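Notes > Simulation > The door job

Home Notes Simulation Hardware Reading list About

The robot that would not let go of a door

Thu 14 December

I have spent the last two weeks of my one life watching a simulated gripper reach for a simulated doorknob. The project is called Cowie, the simulator is Clorkix, and the bug took me most of that time to find. It was in a file I wrote in November and had been quietly proud of.

Cowie is supposed to open things: cabinets, drawers, room doors, whatever has a handle and a hinge. The policy gets the view from the wrist and decides where to put the fingers. If it gets a bad grip it's supposed to back off and try again, and if the force at the wrist goes over 40 newtons it's supposed to stop dead and sulk until I reset it. The second part is the part that broke. It's also the part I would like to have working before any of this goes near the real arm at Dandow, where the doors belong to the landlord.

The first sign was a run that came back marked as a success with a peak force of 1890 newtons. For a doorknob. I figured it was a logging error, because I'm an optimist, and went to get lunch.

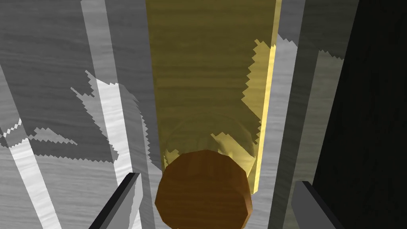 Wrist view, fingers open. I have looked at a lot of yellow.

After lunch I did what I should have done before lunch and replayed the run slowly. The approach was ordinary. The fingers closed, the contact solver said hello, and the force began to climb. It went past 40 without so much as a pause. The arm kept pulling on a door that was latched, and the latch (a little constraint in the physics, with no opinions of its own) finally gave up and let the door swing. The scoring code saw an open door and awarded full marks.

So the robot had ripped a door open and been told it was a good robot. I checked the rest of the batch and found 43 more runs just like it. Some of them I had shown to people.

My first theory was geometry. We build the handles out of flat facets so they're cheap to simulate, and a finger resting on the corner between two facets can get kicked around by the contact solver. You get a spike, the spike means nothing, everybody ignores it. I liked this theory a lot because it blamed a mesh, and I didn't make the meshes. 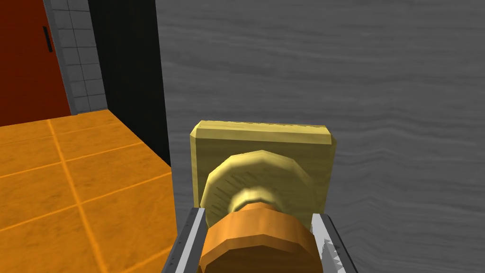 I spent three days on it. I smoothed the handles and ran the batch again, then halved the time step and ran it again, slower. The little spikes went away and the big ones stayed right where they were, which is a very rude thing for evidence to do.

The second theory was friction, and I'll skip it. It took a day and a half and I learned the word "regularization" in a new and worse context.

What finally cracked it was printing the raw force next to the force the safety stop was reading. I don't know why I hadn't done this on day one. (I do know why. It was my code and I trusted it.) The raw number climbed like a kid on a bookcase. The safety number sat at a nice calm 2 and never moved.
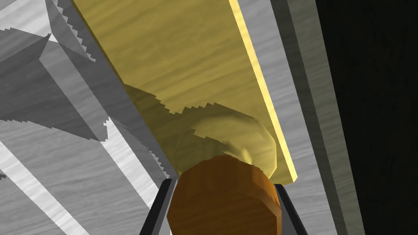
Same wrist view, more of the knob. The safety stop was supposed to be awake for this bit.

Back in November I had added a filter to the force reading, to stop false alarms from all that facet noise. The filter keeps a running average and gets reset at the start of every grasp. Fine so far. But the retry logic also calls "start of grasp" — every single control step, as long as the fingers are still adjusting. While the arm is pulling, the fingers never quite stop adjusting. So the average was wiped clean on each step and handed back its starting value forever. I had built a smoke detector that replaced its own battery so often it never had time to beep.

The fix is one line. I moved the reset so it only happens when the fingers go from open to closing, and I put a hard check on the raw force ahead of the filter, so that no amount of my cleverness can get between the arm and the stop again. I also changed the scoring. An open door with a broken latch is now a fail, and a loud one.

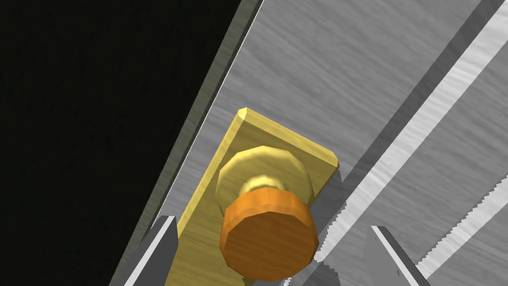 I reran everything last night. The success rate fell off a cliff, as it should, and the arm now stops on latched doors with an air of offended dignity. It also stops on a few doors that aren't latched at all, so the threshold needs another look. I'd rather argue with a nervous robot than a strong one.

Still on the list: retrain on the honest scores, write a test that yanks on a door welded shut, and go tell the people I showed those runs to. I'm doing that one last.

Recent notes
Rilen and the case of the backwards hinge
Why my drawers open by themselves
Things I have named "final"
A short history of our emergency stop button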